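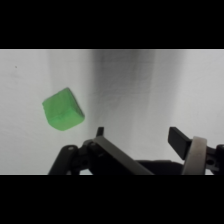 Relatório de progresso, projeto Nokusbridge
Para: Seren Beddoe, Fundação Ragnarsson
7/10/23

Cara Seren,

Antes de mais, muito obrigada pela paciência com que esperou por estas linhas (prometi-as em June, como me lembrou, e com toda a razão!). O período correu bem até à falha de que lhe falei ao telefone: em 12 das 500 preensões do ensaio, o controlador Prustetti continuou a fechar os dedos depois de atingido o limite de força. Ninguém se magoou, felizmente, mas parámos tudo nesse mesmo dia.
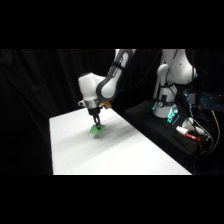

A causa, tanto quanto percebemos com a ajuda dos colegas de Flusthorpe, está na leitura de força, que chega atrasada quando o objeto cede. Com peças rígidas nunca tínhamos dado por isso. Já com material mole, como o verde que a garra aperta contra o tampo branco, o atraso deixa os dedos irem longe de mais, e a mesa por baixo só piora as coisas. Baixámos a velocidade de fecho em 30 por cento e acrescentámos um corte independente do controlador.

Faltam-nos ainda 3,000 euros para o segundo sensor, pedido que segue em separado. Até ele chegar, ninguém entra na zona dos braços com a alimentação ligada.

Um abraço grato de toda a equipa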